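Robot club thread, all of it in one place

OK, thread time. Our club project finally does something I want to talk about, so I'm going to talk about it. Foam letters, two plates, one arm, a lot of feelings. 1/lots
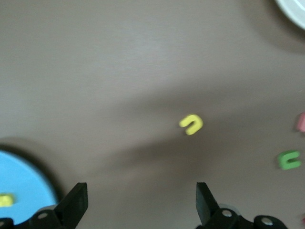

Ilgın Kırmızıgül wants to know why we went with foam letters when every other beginner project stacks blocks.

Great question, and I have been waiting for someone to ask it! Blocks are kind. A cube looks the same from four sides and you can grab it almost any way you like. A U has a gap in it. Come in at the wrong angle and you've got one leg, and then the whole letter swings around as you lift.

Also foam squishes, so you get a little forgiveness back. Squeeze too hard on a wooden block and the motors complain. Squeeze too hard on a foam letter and you get a slightly skinnier letter for a second. We like that in a first project.

The task, for anyone new: letters start out on the table, the arm picks them up one at a time and puts them on a plate. Yellow letters go to the blue plate. The other colors go to the white plate. We picked that rule on day one and have argued about it ever since.

The project is called Flenetti. It was a typo in a shared doc and it stuck. The arm itself is Unach. If you hear someone in the hallway yelling "Unach, no" that's us.

How we teach it: one of us drives the arm by hand through the whole pick, start to finish, and the computer records what the wrist camera sees along with where all the joints are. Do that enough times and you train a model on it. Then you let go and see what it learned from you.

What it learned from me, apparently, is hesitation. I slow way down right before I close the fingers. So now the arm does it too, on every letter, this tiny pause like it's thinking it over. I was embarrassed for a day and now I kind of love it.

Our first set was 60 demos. We split them up so everyone got a turn driving, including the new members, and I think that was the best decision we made all semester. You understand the data so much better after you've made some of it yourself.

It was also a mess, because we all drive differently. One person comes straight down. One person swoops. One person (me) pauses. The model tried to be all of us at once and mostly just hovered.

So for the second round we wrote down a house style. Come in from above, line up with the legs of the letter, close, lift straight up, then travel. Boring on purpose. Another 60 demos that way and the difference was huge!! The hovering almost went away.

Things that still go wrong, in no order:

The open side of a letter. If the U is lying sideways with its opening off to the right, the arm sometimes treats it like it's pointing up and pinches air where the foam isn't.

Letters way out near the side of what the camera can see. You get a sliver of pink and the model has no idea what letter it is. To be fair, neither do I.

Shadows. Oh, shadows. The arm throws a soft dark band across the table and it moves when the arm moves. Early on I was sure the model was using it as a clue for how low the fingers were. I still can't prove it. If anyone has a good way to test this please tell me, I'm begging.

My plan is to record a few sessions with the lamp moved to the other side and see if the picks fall apart. If they do, I was right. If they don't, I get a model that handles two kinds of light, so I'm happy either way.

Someone asked in DMs if you need to be good at math to join. No! You need to be OK with watching the same letter get dropped over and over and still wanting to know why. We'll get to the math together when we need it. Half of the job is putting letters back on the table.

The putting back matters more than you'd think, by the way. People are tidy. Left alone, we all set the letters down facing up, nicely spaced, like we're about to spell something. So now the rule is shake them in your hands and drop them. Wherever they land, that's the start. If one bounces off the table, try again.

Competition stuff, for those following along: we're entering the student sorting event at Flandulholm in April. Teams can have up to 5 people and you get 3 tries on the day, best one counts. The letters get placed by the judges, so no tidy layouts for us.

I don't know how we'll do and I'm weirdly calm about it. Last year we showed up with an arm that couldn't find the table. This year we have a whole list of specific, interesting problems, and I could talk about any of them for an hour — ask my roommate.

Small win from this week that I want on the record: we changed the order of the demos so the model sees more of the approach and less of the long trip to the plate. We trimmed a bunch of dead time where the driver was just sitting there deciding what to do next. Training went faster and the arm looks more sure of itself.

Small loss from this week: I trimmed one folder twice and had to go dig out the backup. Keep backups. Label them with words a tired person can read. "final_new_2" is a cry for help.

Next up is the part I'm most excited about, asking for letters by name. Say "U" and have it go find a U, whatever color, whichever way it's turned. Right now it only cares about color. We tried a quick version in the Uysal room after practice and it went for the wrong letter with total confidence. Beautiful form, though. Textbook grip.

If you're on campus and want to drive the arm for ten minutes, come by, we always want more hands and more driving styles (within the house style, please, I worked hard on that doc). No experience needed.

I'll add to this thread when the lamp test is done. Going to go shake some letters onto a table now.

Filed under: Student Projects, Robotics Club, Threads

Last updated January 2026

Contact the club | © Flenetti student team | Back to top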